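Basket and shelf test (gripper comparison)

The basket and shelf test, sometimes written basket-shelf test or just "the basket", is a tabletop procedure for comparing robot grippers and hands on humanoid arms. Small light objects, mostly fruit shapes, get moved between a table, a plastic basket and an open shelf. Used for side-by-side trials where the arm stays the same and only the end part changes. Not a speed contest, although times are usually written down.

Origin

Drawn up at Barkuteck by Dong-hyun Yook and Marit Bråten, first as a one page note. The early version had only a table and a bowl. Bowls roll, tip and slide, so results said more about the bowl then the hand. A square basket replaced it in January, the shelf came later. Umesh Kaushik wrote the scoring sheet that most groups still copy. The current text is dated March 17, 2024.

Setup

Flat table, fixed height. Wire shelf unit at the back, basket in front of it or inside the lower opening. Objects start on the table or in the basket, depending on the run.

Wire mesh was picked on purpose — fingers catch on it, and a catch is scored. A solid cabinet hides small collisions. Mesh is also hard on depth cameras, which see partly through it. Some users count that as a fault in the test. Bråten's notes call it the most useful part.

Objects

No fixed list. Usual choices are a ball, an apple shape, a banana shape and something long and dark such as an eggplant. Dark objects next to dark fingers are a known problem for head cameras, the edge of the object gets lost and the controller closes early.

Procedure

A full session is 40 attempts per hand, same operator, same arm settings. Five warm-up attempts come first and are not scored. Usual order:

Single object, table to basket
Single object, basket to table
Single object, table to shelf
Basket held with two hands, object inside
Cluttered start, objects touching

Each attempt is marked clean, touched or failed. "Touched" means the object arrived but the hand hit the mesh, the rim or a neighbor on the way. Dropped objects are a fail even if they land in the right place.

Types of hand compared

Simple grippers. Fewer moving parts, easy to command, quick to reset. Good on round things. Weaker on long shapes lying flat, where the approach angle matters alot.

Multi-finger hands. Better at wrapping around an object and at two-handed work, where the fingers of both hands can make a cradle. Slower to set up. Long fingers need more clearance near the shelf posts, and the wrist often blocks the head camera's view of the object it is going for.

In the first Vaver trial the multi-finger hand had 36 clean attempts out of 40. The simple gripper failed seven times, mostly on the long objects. Byung-chul Bae, who ran the arms, put part of the gap down to wrist limits and repeated the flat-object runs with a changed approach. Those results are kept apart from the main table.

Camera placement

Two views are normal, one from the head and one fixed beside the table. Head view shows finger contact, loses anything behind the wrist. Side view gives reach and height above the shelf but little inside the basket. Sang-wook Gil's comparison recommends recording both and scoring from whichever shows the contact. Wrist cameras allowed, not required.

Apple in the basket with both hands; ball at the upper part of the rack, side view; touching fruit beside an empty basket.
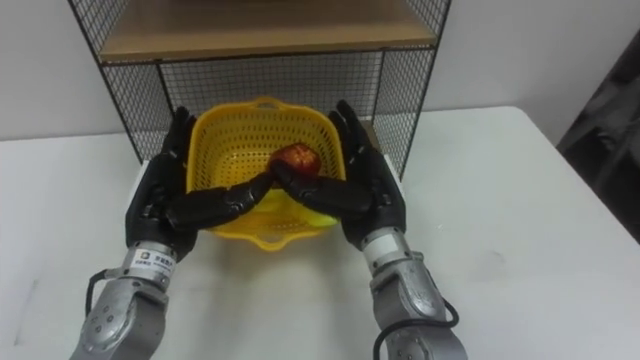
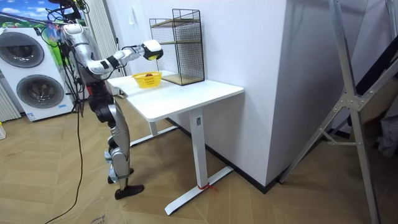
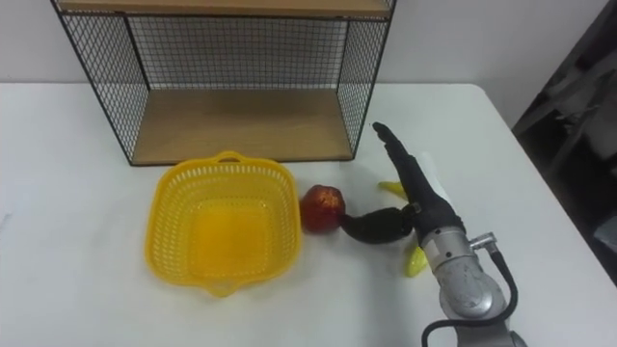
Controllers

The test does not say which controller to use. Teleoperation and learned policies are both accepted but never mixed in one session. The Trimow controller is common for teleoperated runs, mainly since it logs finger commands and arm commands on one clock. With separate logs it is hard to tell a late grip from a late arm.

Cables

Has its own line on the scoring sheet. Cable loops at the wrist should be long enough for a full turn. An attempt stopped by a pulled cable is repeated, not failed.

Criticism

Toy fruit is light and forgiving. A hand that does well here may still struggle with real produce, and the test says nothing about wear. Operator skill is the other complaint — an operator used to one hand will score better with it, and five warm-ups don't fix that. Kaushik has proposed swapping operators halfway through a session. Not adopted so far.

See also

Two-hand grasping
Wrist camera
Teleoperation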